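4 车间里的活儿：拆旧电脑这件事，机器到底能干到哪一步

4.1 为什么偏偏选了拆机

写到这一节，我得先交代一下我们是怎么绕到旧电脑上来的。前面第3节讲的都是家务：叠毛巾、收碗、把遥控器从沙发缝里掏出来。那些任务有个共同的毛病，就是“做完了没有”常常说不清楚。毛巾叠成什么样算叠好？我和合作者为这个吵过好几回，最后评分表改了四版，还是有人不服。

拆机就痛快多了。内存条要么在插槽里，要么在托盘里；线要么还插着，要么拔下来了。评分的人看一眼就能打勾，省下来的时间可以拿去看失败录像（这部分我后面会讲很多，因为失败真的比成功有意思！）。

另外一个原因比较私人。我读书的时候在一家二手电脑铺子打过两个暑假的工，每天就是拆、吹灰、分类、装箱。当时我觉得这活儿根本不用动脑子，手自己就会。后来开始做机器人，才发现“手自己会”的东西往往最难写成程序。所以这一节多少带点还债的意思，读者如果觉得我在某些细节上啰嗦，请多包涵。

4.2 任务怎么定

我们把整件活儿切成十个小步骤，从“找到目标接口”一直到“把零件放进对应的托盘”。切得这么细，是吃过亏的。最早那版只有一个总任务，叫“拆出硬盘”，结果所有方法的得分都趴在零附近，论文根本没法写，连谁比谁强一点都看不出来。

切开以后就有意思了。拔SATA数据线和取内存条，在人看来难度差不多，在机器这边差得老远。内存条的位置是固定的，插槽平行排着，两端有卡扣，几何关系清清楚楚；线呢，每台机器走线都不一样，有的装机师傅爱用扎带，有的随手一塞，有的把多余的线团起来压在硬盘架旁边。同一个型号的机箱，打开盖子像两台不同的机器。

任务集我们内部叫Taris，名字没有任何含义，是建文件夹的时候随手敲的，后来改不动了。Taris一共收了962段完整操作，其中564段用来训练，其余的留作验证和测试。划分的时候按机箱来分，同一台机器绝不会同时出现在训练和测试里。这一点我要强调一下，我们第一次划分就是随机打乱的，数字漂亮得不得了，高兴了一个晚上，第二天早上才反应过来模型可能把那几台机器背下来了。重新划分以后分数掉了一大截，心疼，但是踏实。

每段操作的时限是500秒。有人问为什么不给久一点，我的看法是，一个熟手拆完整台机器也用不了这么久，再给时间，机器多半也只是在同一个地方反复蹭。我们试着放宽过一次，成功的次数几乎没动，倒是多蹭掉了两个卡扣。

4.3 对比的方法

参加对比的有三套方法。第一套叫Nikus，走的是老路子：先检测零件，再套预先写好的动作。第二套叫Foley，端到端学习，看图直接出动作，中间没有人写的规则。第三套Fillonen是我们自己的，算是两边各取一点，大方向由规划器来定，最后几厘米交给学出来的策略。

说实话，开工之前我压的是Foley。它在第3节的家务任务里表现太好了，叠毛巾的时候那几下抖动简直有点像我妈。可是到了机箱里面，它的优点反倒成了麻烦。毛巾抓偏一点没关系，再抓一次就是了；接口抓偏一点，夹爪就顶在旁边的电容或者散热片上，它还会很执着地继续往下使劲。

Nikus正好相反，胆子特别小。只要检测的置信度低于阈值，它就停下来等人。我一开始嫌它没出息，后来慢慢改了主意。在真正的回收车间里，一台会停下来叫人的机器，可比一台闷头把主板掰弯的机器受欢迎多了。当然，叫得太勤也不行，操作员会直接把它关掉，这个我们在试用里遇到过。

4.4 线，还是线

如果只让我从这一节里挑一件事说，那我就说线。

刚性零件的部分，三套方法都能做出点样子。内存条的卡扣，Fillonen拨得相当利索，插在槽里的扩展卡也能顺着方向提出来，偶尔还能一次到位。螺丝也还行，批头对准以后基本就是体力活（滑丝的另说，滑丝的连我也没办法）。可是一旦有一束线横在目标前面，成绩立刻往下掉，三套方法无一例外。

人是怎么处理的呢？我特意去看了自己拆机的录像，发现我几乎从来不“看”线。左手手背一挡，线就让开了，右手接着干活，整个过程连停顿都没有。这个动作我做了不知道多少遍，从来没觉得它算一个步骤，任务表里当然也就没写。等到机器一次又一次卡在这里，我才回头把“拨开遮挡”补进了表里，变成第六步。

补进去以后又冒出新问题：拨到哪儿算拨开？线有弹性，松手就弹回来。单臂的机器没有那只“挡着的左手”，只能把线推到一个它愿意待着的位置，再赶在它弹回来之前下手。Foley学到过一个挺聪明的办法，把线压到硬盘架边沿下面卡住，我们看录像的时候都叫出声来了。可惜换一台机箱，边沿的高度不同，这招就失灵了。

扎带更麻烦。扎住的线束是一个整体，推一根等于推一捆，力气要大得多。但它也有好处，形状比较稳定，不会四处散开。所以到底要不要先剪扎带，我们内部到现在也没有统一意见。我个人倾向于不剪，另一位合作者坚决要剪，这个分歧就留给后面的实验吧。

图3是测试中用到的一台机箱。主板上的内存插槽和处理器插座都露在外面，位置很好找；真正费劲的是中间那一大束斜拉过去的黑线，还有旁边弯过来的红、黄、橙色电源线。硬盘架那边还有蓝色的SATA线，宽窄不一，有一条绕成了圈。

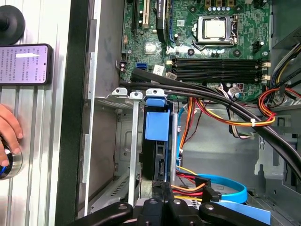
4.5 结果，以及我怎么看这些结果

先说总的印象：机器现在能干这份活儿里的一部分，还干不了这份活儿。这话听着像绕口令，但我觉得两者的区别挺要紧的。按小步骤算，Fillonen在测试集上的步骤完成率是60%，在三套方法里最高。听起来还可以吧？可是十个步骤串在一起，前面错一步后面就全乱了，能从头走到尾的少得可怜。车间老板不会按步骤付钱，他要的是一台拆干净的机器。

再说失败的样子。最多的一类是抓错对象，想抓插头，结果连旁边的线一起夹住，一提，半个线束都跟着起来了。其次是方向不对，SATA插头要顺着插入的方向往外拔，歪一点就会卡住，人手会下意识地左右晃一晃，机器大多是直着硬拽。还有一类我比较头疼，就是以为自己成功了：夹爪合上，抬起，移动，张开，动作一气呵成，可托盘里什么也没有。Nikus在这方面最老实，它会回头检查；Foley则完全不管，直接去做下一步。

光线也有影响，不过没有我预想的那么大。银色的金属件反光，检测偶尔会飘，多拍一张基本就能救回来。真正救不回来的是黑色零件躺在黑线后面，插头是黑的，线也是黑的，别说机器，我自己凑近了也得用手摸一摸才敢拔。这里我觉得靠视觉硬扛的意义不大，老老实实加触觉可能更快一些。

4.6 局限

有几处我自己不太满意，先写出来，免得审稿人替我写。

第一，机箱都是台式机，没有笔记本，也没有一体机。笔记本里的排线又薄又脆，我们的夹爪碰都不敢碰，所以这里的结论请不要往那边推。

第二，我们没有统计零件拆下来以后还能不能用。卡扣断没断有记录，但内存条插回去能不能点亮，没有逐条测过。对回收原料的厂子来说无所谓，对卖二手配件的铺子来说，这可能是头等大事。我在铺子里打工那会儿，弄坏一条内存是要挨骂的。

第三，人类对照组只有我们组里的几个人，水平参差不齐，我大概算是快的，有一位同事从来没拆过电脑，第一次连侧板都找了半天。下一轮想请几位真正干这一行的师傅来做，计划放在4月，那时候新的腕部触觉模块应该也装好了。

第四，十个步骤的切法是我们定的，换一个组来切，百分比肯定会变。所以和别的论文比数字的时候请小心，最好把步骤表也摆在一起看。我们的步骤表放在附录B，包括后来补进去的第六步，以及各步骤的判定标准。

下一节回到家务，讲厨房水槽下面的那些管子和瓶子。遮挡的问题在那里又会碰到一次，只是挡路的东西从线变成了软管和抹布，Fillonen的规划器也为此改了一处，具体的改动见5.2。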